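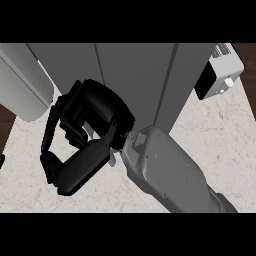

Lab Handout 2: Comparing Two Hands in Simulation
Instructor: Shoaib Baloch
Tuesday section, October 2, 2018

You will run the same reaching task with two end effectors on the same simulated arm. One is the Zidex hand, which has segmented fingers. The other is the Clokholm parallel gripper from Lab 1. The controller settings stay the same for both.

Setup
Log in to a Jafri workstation and load the kitchen world. Check that the physics step is set to 2 ms. Start with the Zidex hand. Leave the fingers open until the wrist has stopped moving.

Procedure
Run 500 trials per hand. The start position of the arm changes a little each time, and the seed file takes care of that. Log the final wrist position, the contact force and whether the hand touched the cabinet before the fingers began to close.

Watch the first few trials from the overhead view before you let the batch run. When the hand is close to a tall cabinet, the upper finger can hide the contact point. Switch to the side camera if you can't tell.

Known problem
Seed 605 places the wrist inside the cabinet wall. Drop that trial from both sets and say so in your write-up.

To hand in
One table with both hands side by side, one plot of contact force, and a paragraph on which hand you would pick for door handles. Greria log files go in the shared folder. Late work loses a point a day.

Reading for next week: chapter on underactuated fingers, first half only.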